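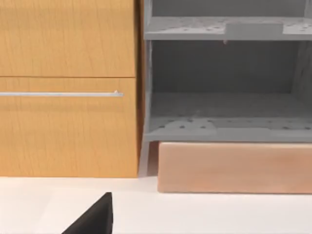
Simulationsansicht: Holzschrank mit Griffleiste, daneben das offene graue Regal, vorn ein Greiferfinger.

Mekano verlagert Einlernen der Greifroboter in die Simulation

Birnuvitz, Do., 15. Februar

Drucken | Per E-Mail senden

Der Möbelausrüster Mekano programmiert die Greifroboter seiner Prüfabteilung in Birnuvitz seit Januar überwiegend am Rechner. Bewegungsabläufe für Schubladen und Regalfächer werden zunächst in einer gerenderten Umgebung erstellt und erst nach Freigabe auf die Anlage übertragen. Bisher liegen 331 Abläufe vor, 50 davon sind freigegeben.

Für die Beschäftigten verschiebt sich der Arbeitsplatz. Zwei Stellen im manuellen Dauertest wurden in die Simulationsgruppe überführt, Kündigungen gab es nach Angaben des Unternehmens nicht. »Die Kollegen kennen die Griffe und Auszüge. Dieses Wissen brauchen wir bei der Festlegung der Greifpunkte«, sagte Gruppenleiterin Maysoun Saliba.

Betriebsrat Khalil Majali verwies auf den höheren Anteil an Bildschirmarbeit in der Spätschicht. Eine Betriebsvereinbarung zu Pausen und Qualifizierung wird derzeit verhandelt. Die Schulungen übernimmt das Ingenieurbüro Sisholm.

Seite drucken | Artikel per E-Mail empfehlen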